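Support > Closed tickets > Listings > Condition notes

Reading time: 4 min

Print | E-mail

Condition note replaces the book description after import

Opened by: Raelene Sheehan, Gasholm Books
Handled by: Adel Bennani, Pivel support
Status: closed

Problem as reported

We list second-hand fiction and criticism through Pivel. After the July import, the description on many of our books has gone and the standard condition note is there in its place. A customer looking up a collection of essays on the short story now reads "Good copy, some wear to spine, previous owner's name inside" twice and nothing about what the essays cover. Nearly 2,000 titles were in the file. I have not checked them all, but every one I opened under Literary Criticism was wrong. Fiction is mixed. Poetry looks fine.

The spreadsheet on our side is correct. I opened it again after the import and the descriptions are all in their own column.
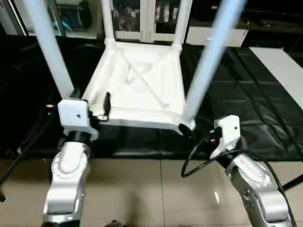
White chair, upside down.

First checks

Asked for the import file and the names of three affected titles. Received the file and these: The Lamp at Fodville (novel, paperback), Reading Chaimongkol (criticism, hardback), and a school edition of the same Chaimongkol stories with notes at the back.

Opened the file in a plain text editor. The columns are in the right order. Description is column 7, condition note is column 8. The headings match our template.

Ran the file on a test shop. Same result. Reading Chaimongkol came through with the condition note in both places. The Lamp at Fodville came through correctly, although Raelene had it as faulty. Asked her to reload the page. She did and it was still wrong on her side.

Compared the two rows. In Reading Chaimongkol the description has a line break after the first sentence, where the list of essays begins. There is no line break in the Fodville row in the file I was sent.

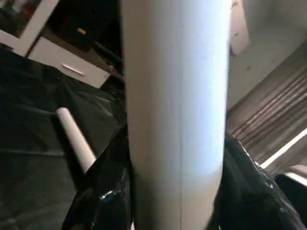 White cylinder with black plastic at either side.

Second checks

Raelene confirmed the file she sent me was a later save. Whoever keyed the Fodville entry had gone back and tidied it after the import, so my copy was cleaner than the one that was loaded. She found the earlier copy in her sent mail and forwarded it. Fodville has a line break there too, between the plot summary and the remark on how the ending differs from the serial version.

So the fault follows the line break. When the importer meets one in the description it drops the field as damaged and fills the gap from the next column along. It should stop and give a warning. It gave none.

Poetry is unaffected as those descriptions are all on one line.

Passed to the import team with both copies of the file.

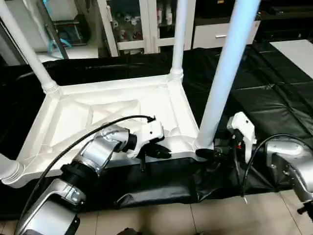 Legs and ribbed underside.

Workaround given

1. Save a copy of the spreadsheet before changing anything.
2. In the description column, find all line breaks and replace each with a single space.
3. Import again with "Update existing" ticked. Leave "Create new" unticked or there will be 2 listings for each book.
4. Open a few of the long criticism entries and read them through to the end.

Photographs of jackets and title pages are not touched by a re-import. Prices are, so anything changed by hand in the shop since July needs to be changed in the sheet first.

The fix for the importer itself is in test. Once it is out, line breaks will be kept and shown as paragraphs.

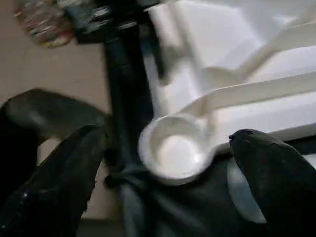

Measuring scoop in white plastic.

Raelene Sheehan replied that the re-import had worked for everything in Fiction and for all but a handful in Criticism. The ones left over had a break inside a quotation from the introduction, which her find and replace had missed, and she had retyped those by hand. She asked whether the school edition could be joined to the main Chaimongkol entry, as customers keep ordering it without seeing that the last story has been left out.

Adel Bennani: Editions can be linked but not joined. Use "Other editions" on the main entry, and put the missing story in the first sentence of the school edition's description so that it shows in search results. I have raised the joining of entries as a separate request. Closing this one.

Print | E-mail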